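Skotura Garment Handling Project
Progress report to Gestedden, April

Work since the last report

The teaching sessions moved from towels to garments this period. An operator drives the arm by remote control, picks up the garment, lifts it clear and lays it out ready for folding. Each attempt is recorded from start to finish and labeled afterward as usable, partly usable or discarded. We now have 100 usable demonstrations on garments, which was the number set in the plan.

Three operators have been trained. Nayeli Tamayo wrote the operator guide and checks the labels on every batch. The guide asks for slow approaches and a short pause after the fingers close, so that the start of the lift is easy to find in the recording.

We also tried guiding the arm by hand, as Gestedden suggested. It was quicker to learn, but the operator's sleeve and hand kept getting into the wrist camera view - we have kept it for teaching rest positions only.

Grasping

Thick knits are harder than towels. The operators get the best results by pinching a small gather of cloth in the fingertips, close to a seam or cuff, and letting the rest hang. Wide grips on flat fabric slip more often and are discarded more often. The wrist view is good enough to judge the pinch on bright colors. Dark garments remain a problem and will need a change in lighting.

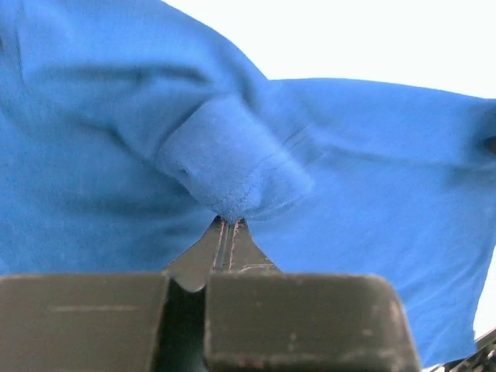 Plans for the next period

1. Record a second set on dark garments, with up to 4 lighting setups.
2. Train the first model on the full garment set and compare it with the towel model.
3. Send the label files to Rizvi for an outside check.

Budget

Spending is in line with the plan. The spare fingertips ordered through Tradix were charged to this period - we expect no further parts costs before the next report.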